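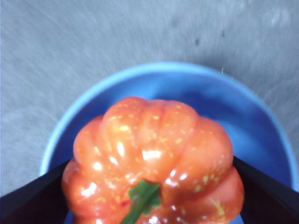 Der Verlobungsring muss nicht neu sein

Als meine Schwester sich vor drei Jahren verlobte, bekam sie einen Ring aus zweiter Hand. Er kostete 487 Euro, hatte einen kleinen Saphir und an der Innenseite eine Gravur, die nicht von ihr handelte. Ein K, ein A und eine Jahreszahl. Meine Mutter fand das unmöglich. Man könne doch nicht mit den Initialen fremder Leute am Finger herumlaufen, wer weiß, wie das bei denen ausgegangen sei.

Ich habe damals nichts dazu gesagt. Heute würde ich widersprechen, denn ich halte den gebrauchten Ring für die vernünftigere Wahl, und ich glaube, dass viele Paare ihn nur deshalb nicht kaufen, weil sie sich vor Gesprächen wie dem mit meiner Mutter fürchten.

Zunächst zum Geld. Wer in ein Juweliergeschäft geht und einen neuen Ring kauft, bezahlt das Material, die Arbeit des Goldschmieds, die Ladenmiete, die Werbung und die Mehrwertsteuer. Verlässt der Ring den Laden, ist davon beim Wiederverkauf oft nur noch ein kleiner Teil zu holen. Das ist kein Betrug, so funktioniert der Handel mit den meisten Dingen. Bei Schmuck wird es aber gern verschwiegen, weil man ihn den Kunden als bleibenden Wert verkauft. Bleibend ist das Gold. Der Preis ist es nicht.

Philomena Kyei hat in ihrer Werkstatt überwiegend mit alten Stücken zu tun. Sie kauft sie aus Nachlässen, prüft die Fassungen, ersetzt ausgeschlagene Steine und legt die Ringe dann wieder in die Vitrine. Als ich im November bei ihr war, zeigte sie mir zwei Solitäre nebeneinander, beide in 585er Gold und mit etwa gleich großem Stein. Der neue sollte fast 600 Euro mehr kosten als der alte. Ich konnte sie nicht auseinanderhalten. Sie konnte es, aber nur mit der Lupe, und auch dann sprach die Verarbeitung in ihren Augen für den älteren.

Ich will daraus keine Regel machen. Es gibt schlecht gearbeiteten Schmuck aus jedem Jahrzehnt, und was im Internet unter dem Wort Vintage läuft, ist manchmal erst vor wenigen Monaten gegossen worden. Wer gebraucht kauft, muss genauer hinsehen. Sind die Krappen noch kräftig genug? Ist die Schiene am unteren Ende dünn geworden? Wurde der Ring schon mehrfach in der Weite geändert, und wenn ja, wie sauber? Das kann ein Laie kaum beurteilen, deshalb sollte man nur dort kaufen, wo jemand diese Fragen beantwortet, oder den Ring vor dem Kauf anderswo vorlegen. Eine solche Prüfung dauert selten länger als eine Viertelstunde.

Dann die Sache mit dem Gewissen, die meistens an erster Stelle genannt wird. Bei mir steht sie an zweiter. Für einen alten Ring wird kein neues Gold aus dem Boden geholt. Das stimmt, und es ist ein gutes Argument. Nur sollte man sich davon nicht zu viel versprechen. Mit einem einzelnen Ring rettet man keinen Fluss. Außerdem verwenden inzwischen auch viele Hersteller neuer Ringe recyceltes Gold, und im Labor gezüchtete Diamanten sind günstig und überall zu haben. Wer unbedingt einen neuen Ring möchte, kann also auch dabei einiges richtig machen. Ich finde es unangenehm, wenn Leute, die sich für den alten Ring entschieden haben, auf die anderen herabsehen.

Bleibt der Einwand meiner Mutter. Er ist der einzige, den ich schwierig finde, weil er sich nicht ausrechnen lässt. Für manche Menschen hängt an einem Gegenstand, was mit ihm geschehen ist. Eine Kollegin, Pallavi Nishad, hat mir erzählt, dass in ihrer Familie Schmuck ständig weitergegeben wird, von der Großmutter an die Tante, von der Tante an die Nichte, dass aber ein Stück von Fremden dort nie in Frage käme. Der Unterschied liegt für sie darin, dass man die Geschichte kennt. Bei einem gekauften alten Ring kennt man sie nicht und füllt die Lücke mit Vermutungen, und die fallen je nach Gemüt freundlich oder düster aus.

Mich überzeugt das trotzdem nicht. Wir wohnen in Häusern, in denen vor uns andere gestritten haben und gestorben sind. Wir essen an Tischen vom Flohmarkt und sind stolz darauf. Warum ausgerechnet ein Ring rein sein soll von allem, was vorher war, hat mir noch keiner erklären können, ohne bei der Reklame zu landen. Der Gedanke, dass ein Verlobungsring neu, aus Diamant und möglichst teuer zu sein habe, ist ja selbst nicht alt. Er wurde im vergangenen Jahrhundert mit großem Aufwand beworben. Viele unserer Urgroßeltern hatten nur den Trauring, und ein Teil von ihnen nicht einmal den.

Man kann einen alten Ring im Übrigen auch verändern. Die Gravur lässt sich auspolieren, sofern die Schiene dick genug ist, oder man setzt die eigenen Buchstaben daneben. Ein Stein kann umgefasst werden. Wer eine geerbte Brosche hat, die keiner trägt, kann sie einem Goldschmied bringen und fragen, was daraus werden könnte. Meine Bekannte Kolbrún Þrastardóttir hat aus einem einzelnen Ohrring ihrer Großmutter einen Anhänger machen lassen und dafür 57 Euro bezahlt. Ihre Cousinen hätten den Ohrring weggeworfen.

Gegen das Umarbeiten spricht nur, dass man es nicht rückgängig machen kann. Bei einem gut erhaltenen Stück aus der Zeit vor dem Ersten Weltkrieg würde ich zögern und vorher zwei Meinungen einholen. Bei einem Massenring aus den achtziger Jahren würde ich nicht zögern.

Was ich mir wünschen würde, ist weniger Verlegenheit. In den Geschäften liegt der gebrauchte Schmuck häufig hinten, in einer Vitrine ohne richtige Beleuchtung, und der Verkäufer kommt erst darauf zu sprechen, wenn alles andere zu teuer war. Damit bekommt der alte Ring von Anfang an den Beigeschmack einer Notlösung. Man könnte ihn genauso gut neben die neuen legen, mit Preis, Alter und einer Angabe dazu, was repariert wurde. Den Rest können die Leute selbst entscheiden.

Meine Schwester hat die Gravur übrigens gelassen. Sie sagt, sie sehe sie nur beim Händewaschen.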